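Subject: Re: [breadlist] No-knead in 11 hours?
Mar 29, 2022
Print this | E-mail this

> The Mernance method gives you a full-flavored loaf
> in 11 hours, no starter needed. Never buying Trendel
> flour again!

I doubt it. I tried that schedule in March with 14 grams of salt and 685 of flour, and it tasted like paste. A longer rise costs you nothing - so why rush? Sliced bread on the table, one slice close up:
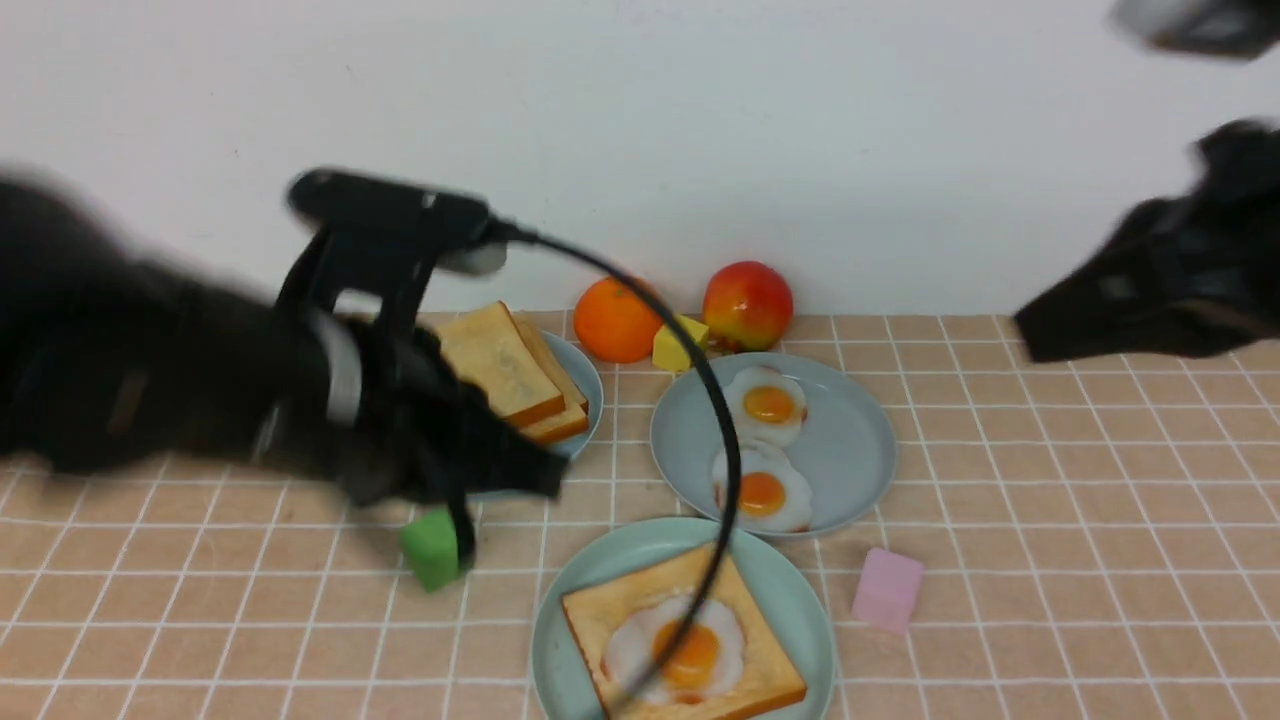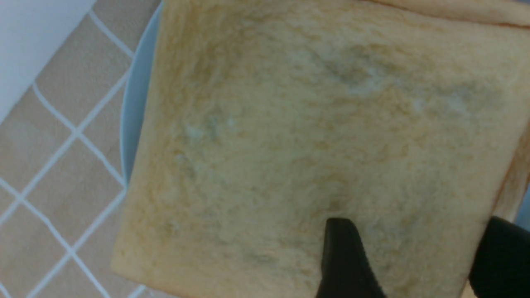
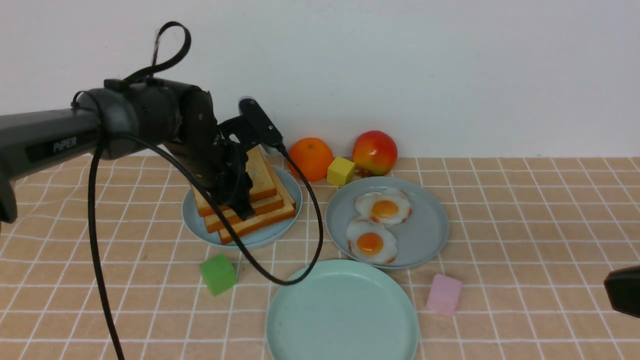 And I'd want to see a blind tasting before blaming the flour.

0 comments | 2 shares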